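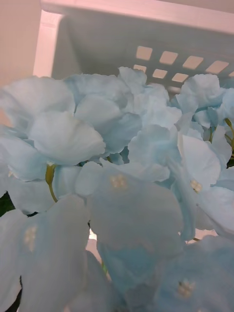
Pale blue hydrangeas, the artificial kind.

May 7, 2022

I did not want to like artificial flowers. In the home where I grew up they were a thing for waiting rooms and for the tops of televisions, always a little gray from dust, and my mother had a strong opinion about people who kept them. So when I tell you that I now own some blue hydrangeas that will never need water, please understand that it took me a long time to arrive at this point.

It began with our hallway. We moved to Vesport last July, into an apartment with a long corridor and no window in it. I tried real plants there first. A fern lasted three weeks. Then an ivy, which the man in the shop promised me could live "even in a closet", and it could not. After the ivy I left the shelf empty for the whole winter, and each time I came home I looked at the empty shelf and thought that I should do something about it.

In spring I went to Piras to visit a friend, and near the station there is a shop called Wenberg that sells ribbons, baskets, candles and such things. At the back they have a wall of silk flowers. Most of them I would not take even for free. The roses were too red and the sunflowers looked surprised. But the hydrangeas were good. The petals are wide and a little crinkled, with a soft shine like fabric, and the blue is not the same everywhere. Where the light comes on it, it is nearly ice, and inside the folds it goes to gray. I think this is what convinced me. A cheap flower has one color only.

I also like the small cream-yellow centers. They are a modest detail, and you must come close to notice them, but without them the flower would look like folded paper.

At home I made the mistake that I suppose every beginner makes: I put them in the vase exactly as they came from the bag. They stood very straight and close together, like people in an elevator. I left them like this for two days and was disappointed. Then I took everything out and began again, and now I can give some advice, if somebody wants it.

First, bend the stems. Mine have a wire inside, and it is stronger than you would believe, so you can be a little rough. Let some of the flowers lean forward. Second, open the petals with your fingers, one after another. It is slow work, and I did it in the evening while listening to the radio. Third, do not hide all the green. When a bit of stem or a dark leaf comes out between the flowers, the eye accepts the rest more easily.

For dust I use a soft paintbrush, dry. I have read that you can also shake them in a bag with salt, but I have not tried it and I am not sure I want salt in my hallway.

The price I will tell you too, as I always want to know it when I read other blogs. I paid 169 for all of it, and my husband asked me politely if they were made of gold. I answered that the ferns and the ivy were also not free — and they had to be bought again.

My mother comes to us in July. I have not told her anything. I am thinking about putting a few real branches among the blue ones for her visit, maybe eucalyptus, as it dries nicely and has a smell. If you have combined real and silk in one vase, please write me how it went, and whether you kept the water away from the wire.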